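How do I fold baby clothes that won't stay folded?
Posted in Laundry & Closets, 451 views

naltside_dad

We have a six-month-old and, by my wife's estimate, nearly 700 tiny garments. I was given the folding job on the grounds that I'm tall. Shirts I can manage. Anything with legs smaller than my thumb turns into a sausage the second I let go. I've watched the videos where a calm person makes a little square that stands up by itself. Mine lie down. Is there a method for stretchy printed cotton, or do people just stuff it in the drawer and shut it fast?

Miklós Csizmadia

Three kids, so I have opinions. Lay the thing face down on something flat and smooth. A bedspread is hopeless, the fabric grabs it. Pull it straight from both ends before you fold anything, because most of what comes out of the dryer is twisted and you can't fold a twist. Legs together, one over the other, then up from the feet in thirds. Stand it in a small basket with its friends packed in tight. They hold each other up, which is the whole trick in those videos.

I do mine at the table with the basket on my left. 20 minutes a load, 40 if someone is "helping."
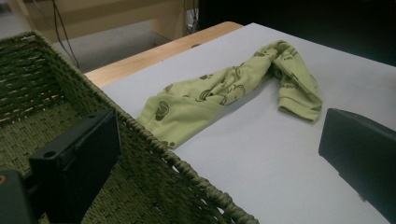 Green doodle print, before straightening. The basket gets filled next.

jorkdale_jen

Stuff it in the drawer. They outgrow it by January anyway.

Miklós Csizmadia

Jen is not wrong, but then you're hunting for a sleeper at 3 a.m. by feel.

naltside_dad

Tried it on the table tonight. Two of them stood up. I called my wife in to see and one fell over while she was walking down the hall, but I'm counting it.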